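Four Hundred Tidy Rooms

By Debora Valentini
August

Roswitha Harms had been told the job was tidying up. She had raised two children and reckoned she knew what that involved, but the man from Drevar wanted her to sign a form saying she had been trained in it.

"You'll be teaching the system," said Benedikt Reinholz. He had a lanyard and a very clean shirt. "Every time you pick something up, it learns."

"Learns what?"

"How to pick things up."

She signed. The flat was on the third floor, let by the month, and someone at Drevar had filled it with a child's belongings and no child. Her target was 400 recordings. Annelore Gerlach, who had started a fortnight before her, had a kitchen across the landing and was said to be ahead.

The grippers were heavier than they looked. You put a hand in each and squeezed, and the black fingers closed a moment after your own would have. By the second morning she had stopped reaching for things with her bare hands, which worried her on the tram home when she caught herself pinching at her ticket.

**Room 4, morning**

She began each recording by saying the number aloud, then the name of the thing. Nobody had asked for that. It helped her believe that somebody was listening.

"Corner guard," she said. "Grey." 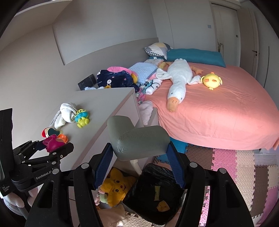
**Room 4, afternoon**

Benedikt came by at two with a printed sheet. Recording 14 had been rejected.

"You hesitated," he said.

"I was thinking where it went."

"The reviewer has it down as idle time."

Roswitha looked at the white goose lying across the pink bed. She had moved it a good many times and still had no idea where a goose belonged. In her own house it would have gone wherever the child had dropped it, and she would have stepped over it until Sunday lunch.

"So where do you want it?"

"Wherever you'd naturally put it."

"I'd leave it where it is."

He wrote something down. She asked whether the system would learn that as well, and he said it was a question for Rüdiger Kröger, who ran the learning side and had never been up to the flat. He had a slide, apparently, with a rising line on it.

"Rising what?" she said.

"Success."

"At what, though?"

Benedikt looked at the floor mats for a while. He was not a bad lad. He told her that the first machine was due to be shown to buyers before winter, in a bedroom built for the purpose, and that it could already put a rattle in a box if the box was open and the rattle was the right way round. He sounded proud of it, and then he sounded less sure — as if he had only now heard himself say it.

When he had gone she slid her hands back into the grippers. Across the landing a pan lid hit the tiles and Annelore swore, at length, into what must have been a perfectly good recording.

Roswitha did number 14 again, quickly this time, without thinking. She took hold of the chick by its middle, carried it to the far end of the bed and let go. It rolled on to its face. She left it like that, said "finished" in a clear voice, and went on to the next one.

More short fiction
The Lift at Lammers
Dulier Keeps the Change
A Week Without the Golex
My Mother's Spare Key

Contact | Copyright Debora Valentini | Back to top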